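When a gripper lets go too soon
Robots explained, for readers aged 8 to 11

Pick up a pencil. You didn't have to think about how hard to squeeze. Your skin told your brain when the pencil was held, and your fingers stopped pressing.

A gripper has to be taught this. Kubo is a gripper with two finger pads that close towards each other. A person can hold it and use it to pick things up, so that a robot can later learn from the same movements. At the Sirkudeck workshop in Rurdale, people practise with small things on a table. 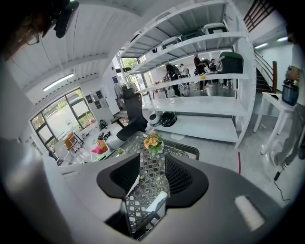 What went wrong

In August, Kubo kept dropping things. It would close on a small box, lift it and then open again before anyone had asked it to. Out of 13 tries, it dropped the box 6 times.

A dropped box is not a big problem. A dropped glass could break and cut someone, so Joscha Teuber, who runs the tests, stopped the work until the fault was found.

Looking for the fault

Joscha and Killian Aubert checked one thing at a time. First they cleaned the pads, in case dust was making them slippery. Kubo still dropped the box. Then they changed the battery. That made no difference either.

Next they tried cloth. Cloth is hard for a gripper. It bends, it folds, and a bit of it can slide into gaps where it shouldn't go. 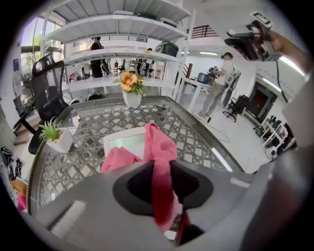
Killian noticed that Kubo only let go when the handle was tilted to the left. Inside the handle is a wire that carries the "keep holding" signal. One end of it had come loose. When the handle tilted, the wire lost contact for a moment, the signal stopped, and the pads opened.

Fixing it

They fitted a new wire with a clip to keep it in place. They also changed the program. If the signal stops now, the pads stay where they are and a buzzer sounds. Kubo then did nearly 400 lifts without opening by mistake.

Staying put isn't always the safe choice. If a finger were caught between the pads, you would want them to open. For that reason Kubo also has a release button that works even when the signal is lost.

Words to know

Fault: something in a machine that isn't working as it should.
Signal: a message sent along a wire or through the air.
Release: to let go.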